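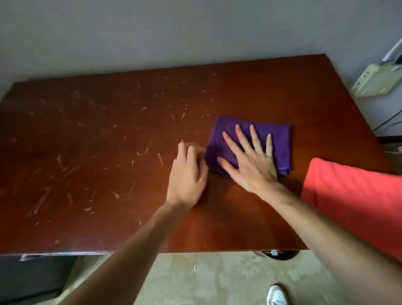
보라색 천은 접어서 손바닥으로 눌러 편다. 오른쪽은 산호색 천.

탁상형 로봇팔 손질하기: 걸레 접기부터 원점 맞추기까지

작성: Grendirbridge 공방 살림 노트
2022년 7월 31일

공방에서 쓰는 Zestmont 소형 팔을 분해하지 않고 관리하는 방법을 정리했다. 팔 길이는 끝까지 뻗었을 때 735mm이고, 작업대에 클램프로 물려 쓰는 방식이다. 가동 시간 표시가 2183시간을 넘겼는데 아직 관절을 연 적은 없다. 다른 회사 제품도 닦고 조이는 요령은 비슷하지만, 조임값과 윤활제 종류는 꼭 해당 제품 설명서를 따른다.

전원 내리기

팔을 접힘 자세로 보낸 다음 제어기 전원을 끄고 플러그까지 뽑는다. 비상정지 버튼만 눌러 놓고 닦는 사람이 많은데 그렇게 하지 않는다. 브레이크가 없는 관절은 전원이 끊기면 팔이 제 무게로 내려온다. 우리 팔은 둘째 관절이 그렇다. 플러그를 뽑기 전에 한 손으로 팔뚝 쪽을 받치고, 팔꿈치 밑에 두꺼운 책이나 나무토막을 괸다. 그리퍼에 물려 있던 물건은 이때 미리 빼 둔다.

공압 그리퍼를 쓴다면 공기 밸브도 잠그고 호스에 남은 압력을 뺀다. 쉭 소리가 멎을 때까지 기다린다.

천 고르기와 접기

보풀이 덜 나는 얇은 수건이 좋다. 새 수건은 두어 번 빨아서 쓴다. 섬유유연제를 넣고 빤 천은 닦은 자리에 막이 남아서 흡착컵이 잘 붙지 않는다. 색이 다른 천을 두 장 준비해 하나는 기름 닦는 데, 하나는 먼지 닦는 데만 쓰면 섞일 일이 없다. 어느 색을 어디에 쓸지는 각자 정하면 되고, 정한 것을 공구함 뚜껑 안쪽에 적어 둔다.

천은 뭉쳐 쥐지 말고 접어서 쓴다. 반으로 접고 다시 반으로 접으면 겉면과 안쪽 면을 합쳐 8면을 쓸 수 있다. 한 면이 더러워지면 다른 면이 나오게 뒤집거나 고쳐 접는다. 접을 때는 평평한 상판에 놓고 한 손으로 가운데를 누른 채 다른 손으로 가장자리를 밀어 넣는다. 두꺼운 단이 접힌 모서리에 겹치면 닦을 때 걸리니 조금 어긋나게 맞춘다. 모래나 쇳가루가 묻은 천은 아까워하지 말고 버린다. 빨아도 박힌 알갱이가 남아 도장면에 줄을 낸다.

팔 닦기

위에서 아래로 내려오며 닦는다. 어깨 덮개, 위팔, 팔꿈치, 손목, 그리퍼 순서다. 세제는 물에 푼 중성세제면 충분하고, 천에 묻혀 꼭 짜서 쓴다. 팔에 대고 바로 뿌리면 관절 틈으로 물이 들어간다. 알코올은 금속 면에만 쓴다. 투명 플라스틱 덮개에 알코올을 썼다가 뿌옇게 된 적이 있다. 되돌릴 방법을 찾지 못해 그 덮개는 결국 새로 샀다.

관절 사이 좁은 틈은 접은 천의 모서리를 손톱으로 밀어 넣어 훑는다. 면봉은 솜이 빠져 틈에 남는 일이 있어 잘 쓰지 않는다. 압축공기도 관절 쪽으로는 쏘지 않는다. 먼지가 안으로 들어가면 나중에 더 번거롭다.

그리퍼 손가락의 고무 패드는 마른 천으로 먼저 닦고, 끈적임이 있으면 물기 있는 천으로 한 번 더 닦는다. 패드 가장자리가 들떴으면 접착제로 붙이지 말고 교체한다. 좌우를 같이 갈아야 무는 힘이 한쪽으로 쏠리지 않는다.

작업대와 클램프

나무 상판에 물려 쓰면 클램프 밑이 조금씩 눌린다. 클램프와 상판 사이에 얇은 고무판을 끼우고, 한 달에 한 번 풀어서 눌린 정도를 본다. 손톱이 걸릴 만큼 파였으면 받침판을 덧댄다. 긁힌 자국 정도는 팔을 쓰는 데 지장이 없다. 다만 베이스가 닿는 자리만큼은 부스러기 없이 깨끗해야 한다. 톱밥 한 톨만 끼어도 팔 끝에서는 눈에 보일 만큼 기운다.

클램프 나사는 대각선으로 번갈아 조인다. 처음부터 한쪽을 끝까지 조이면 베이스가 비틀린 채 고정된다. 다 조인 뒤 베이스를 두 손으로 잡고 흔들어 본다. 상판이 같이 흔들리면 클램프가 아니라 다리 쪽 볼트를 볼 차례다.

케이블

케이블은 팔을 손으로 천천히 움직여 보면서 당기는 곳이 있는지 살핀다. 손목을 끝까지 돌렸을 때도 느슨하게 처진 부분이 남아야 한다. 케이블 타이는 꽉 조이지 않고 손가락으로 밀면 돌아갈 정도로 둔다. 우리는 지난 6월에 타이를 벨크로 띠로 모두 바꿨고, 그 뒤로 풀었다 묶는 일이 편해졌다.

상판 아래로 내려가는 선은 발에 걸리지 않게 다리를 따라 붙인다. 전원선과 신호선은 가능하면 다른 길로 보낸다. 나란히 묶어 두었더니 엔코더 오류가 가끔 떴고, 떼어 놓은 다음에는 줄었다. 원인이 정말 그것이었는지는 확실하지 않다.

윤활

직선 축이 달린 모델이면 레일에 그리스를 얇게 바른다. 마른 천으로 묵은 그리스를 먼저 걷어내고, 새것을 쌀알만큼 짜서 손가락으로 펴 바른 뒤 축을 손으로 몇 번 왕복시킨다. 끝에 밀려 나온 것은 닦아낸다. 우리는 거의 500시간마다 한다. 먼지가 많은 작업실이면 더 자주 봐야 한다. 묵은 그리스가 회색으로 변해 있으면 주기를 당긴다.

회전 관절은 밀봉되어 있으니 건드리지 않는다. 소리가 난다고 틈에 기름을 뿌리면 안 된다. 스프레이 윤활제는 안쪽 그리스를 녹인다.

원점 다시 맞추기

닦고 조인 뒤에는 원점을 확인한다. 괴어 둔 나무토막부터 치우고, 천과 공구가 팔이 닿는 범위 밖에 있는지 본 다음 전원을 넣는다. 제어 화면에서 속도를 가장 느린 단계로 내리고 원점 복귀를 실행한다. 한 손은 비상정지 버튼 위에 둔다.

우리는 Ereck 제어 프로그램을 쓰는데, 원점 메뉴에 들어가면 관절별 오차가 나온다. 평소 값을 종이에 적어 두었다가 비교한다. 한 관절만 크게 달라졌으면 그 관절의 커넥터를 뺐다 다시 꽂아 본다. 모든 관절이 조금씩 달라졌다면 베이스가 움직인 경우가 많다. 클램프로 돌아간다.

위치 확인용으로 상판에 연필로 작은 십자를 그려 두고, 그리퍼 끝이 그 위에 오는 자세를 하나 저장해 두면 편하다. 테이프에 그리면 테이프가 밀려서 못 쓴다.

자주 나는 문제

그리퍼가 천을 자꾸 놓친다: 패드에 보풀이 끼었는지 먼저 본다. 닦아도 같으면 무는 높이를 조금 낮춘다. 힘을 올리는 것은 마지막이다.

움직일 때 딱딱 소리가 난다: 덮개 나사가 풀린 경우가 제일 흔하다. 덮개를 손으로 누른 채 느리게 움직여 소리가 사라지는지 들어 본다. 손은 관절이 접히는 쪽에 두지 않는다.

켠 직후에만 떨린다: 추운 작업실에서는 흔하다. 느린 속도로 잠깐 돌린 뒤에도 떨리면 전원 어댑터의 전압을 잰다.

기록과 보관

손질한 날, 가동 시간, 바꾼 부품을 한 줄로 적는다. 공책은 Lakatos 공구함 맨 위 칸에 넣어 두고 쓴다. 패드를 갈았으면 남은 여분이 몇 벌인지도 같이 적어 둔다.

쓰고 난 천은 기름용과 먼지용을 따로 빤다. 기름이 많이 묻은 천은 뭉쳐서 통에 넣지 말고 펼쳐서 바깥에서 말린 뒤 버린다. 마른 천은 다시 접어 비닐 봉투에 넣는다. 팔을 오래 쓰지 않을 때는 접힘 자세로 두고 얇은 천을 덮는다. 비닐로 덮으면 안쪽에 습기가 찬다.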